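Measuring sound between two rooms with cheap gear

The wall between my home office and the neighboring apartment is a double layer of gypsum board on a single row of studs. I can follow the neighbor's phone calls. Before paying for a second row of studs I wanted a number, so I spent most of November learning how to get one without renting a calibrated kit.

The quantity of interest is the level difference. Play steady noise in one room, measure the average level there, measure the average level in the other room, subtract. The formal methods then correct for the receiving room's reverberation, since a bare room builds up more sound than a furnished one. For comparing the same wall before and after a change, the correction matters less, provided the furniture stays where it is.

I used pink noise from a powered speaker in a corner, pointed into the corner and not at the wall. The source room read 105 dB unweighted with the door closed. Ear protection is required at that level, and so is a conversation with the neighbor. Sverre Lundgren, on the other side of the wall, agreed to Friday at 2 p.m. and went out for coffee.

Background noise comes first. If the receiving level is less than 10 dB above background in a given band, the reading has to be corrected, and if it is less than 6 dB above, I treat the result as a lower limit only. My refrigerator ruined the 125 Hz band on the first attempt. I unplugged it for the second.

Small debris and offcuts also deserve a few minutes. Anything light left on a hard flat surface near the speaker can buzz, and a buzz at 2 kHz will show up in the data looking like a leak. Clear scraps of plastic are easy to miss on a white table, so I prefer a dark tray under the bench work.
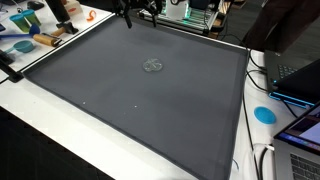 Microphone positions

One position per room is not enough. At low frequencies the level can change by several decibels over the width of a chair. I used five positions per room, none closer than 0.5 m to a wall, and averaged them on an energy basis. Averaging the decibel values directly gives a slightly low answer, and the error grows with the spread.

The meter is a Plellow handheld with a third-octave mode. Its absolute calibration is doubtful. That cancels out of a level difference as long as the same meter is used on both sides and its response stays linear over the range. I checked linearity by stepping the source down in 5 dB increments, and the readings followed within 0.4 dB until the noise floor.

Flanking

The wall turned out to be only part of the path. With my ear against the baseboard I could hear the noise clearly, and the outlet box was worse. I pulled the cover plate and found an open gap around the box, then did the same along the floor. Acoustic sealant from El Khatib went into both, 2 tubes in total.
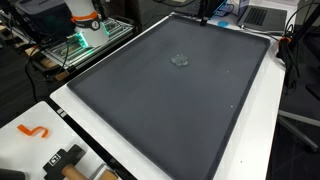
After sealing I repeated the full set. The difference improved by 4 dB averaged over the speech bands (500 Hz to 2 kHz) and did not change measurably below 160 Hz. That pattern is what I would expect from closing small gaps, which pass high frequencies and do little for low ones.

A contractor in Kista quoted the second stud row with mineral wool before I had done any of this. I have asked for a revised quote covering only the section behind the desk. The Eltby resilient clips are still on the list, but I want a third set of readings with the bookshelf moved first – it touches the wall at two points and may be carrying some of the energy below 200 Hz.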